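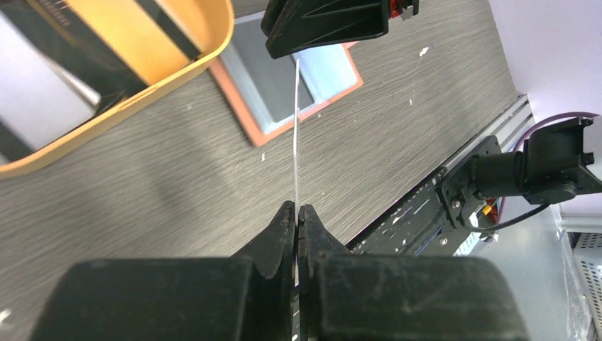 A county jury has ordered the trucking company Pleller and the freight broker Alonico to pay for the damage caused when a loaded trailer came loose from its tractor on a downhill road and ran into a row of small businesses. The verdict came in January, after a trial that lasted 2 weeks.

The trailer was carrying 600 boxes of floor tile for a building supply store in the town of Riis. The driver had stopped at a rest area shortly before 5 a.m. and had moved the sliding fifth wheel, the plate which connects the trailer to the tractor. According to the complaint, the locking jaws did not close completely around the kingpin. The trailer stayed on the plate for 109 miles and then separated on the long grade above the town.

No person was killed. A bakery worker who was opening the shop suffered a broken hip and a broken wrist, and she needed two operations. Three storefronts were damaged, and one of them was later taken down.

The jury found Pleller responsible for the larger part of the loss. Its lawyers had argued that the failure was a defect in the coupling and that a driver could not have seen it during a normal walk-around inspection. The plaintiffs answered with the records of the company. These records showed that the same tractor had been written up twice for a worn release handle, and that both reports were closed without a repair order. A mechanic who formerly worked in the Pleller shop told the jury that reports of this kind were often closed from the office, so that the tractor could leave on time.

The driver also gave testimony. He said he had made a pull test after he moved the fifth wheel, but that he did not get down with a flashlight to look at the jaws. The company handbook asks for both steps. On cross-examination he agreed that he had received the handbook as a file on his phone and had never been tested on it.
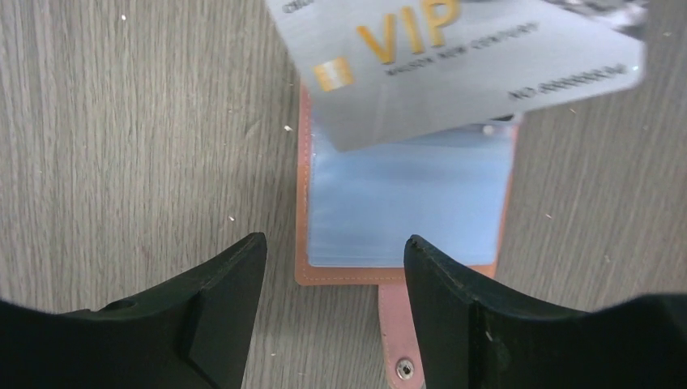
The part of the verdict that concerns Alonico will probably receive more attention in the industry. Brokers arrange loads but usually do not own trucks, and they often argue that federal law protects them from claims of negligent selection. The trial judge had refused to dismiss the claim before trial, and the jury was allowed to hear how the broker chose its carriers.

Alonico used a scoring program from a vendor called Pralance. The program gave each carrier a grade between zero and 1,000, and the broker's own written policy said that a carrier with a grade under 600 must be reviewed by a manager before it receives a load. Pleller was under this line on the morning when the load was booked. No review was made. An employee of the broker testified that the warning appeared on the screen, but that it could be closed with one click, and that in a busy season the staff closed it many times in a shift.

Pralance was not a defendant in the case. Its records were used as evidence after a dispute about whether they were trade secrets. The judge permitted the jury to see the grades and the warnings, but not the method by which the grades were calculated.

The award covers the medical costs of the injured worker, her lost income, her pain and suffering, and the property losses of the three business owners. The jury was also asked whether punitive damages should be added. It said yes for Pleller and no for Alonico. The exact amounts remain under seal until the judge has ruled on a request to reduce them, and lawyers on both sides declined to give a figure.

In a written statement, Pleller said that it regrets the injury and the damage, that it disagrees with the finding on punitive damages, and that it will appeal. The company said it now requires drivers to send a photograph of the closed jaws each time a trailer is coupled or the fifth wheel is moved. Alonico said it was reviewing the decision and had no further comment.

The attorney for the bakery worker said in the hallway of the courthouse that her client was tired and wished to go home. She added that the maintenance records had been the center of the case from the first day, and that it took three motions to obtain them.

For smaller carriers the case can have some practical meaning. Several insurance agents who write trucking policies in the region said they expect to be asked about repair reports that were closed without work, and about who in the company has the right to close them. One agent said that she already asks for this list at renewal, and that a carrier who cannot produce it within a few days will normally pay a higher premium.

The road above Riis was closed for most of a day after the crash. The town has since asked the state to move the brake check area higher on the grade, where trucks would stop before the steepest part. The request is still open. A hearing on the motion to reduce the award is expected in spring, and the appeal cannot go forward until the final judgment is entered.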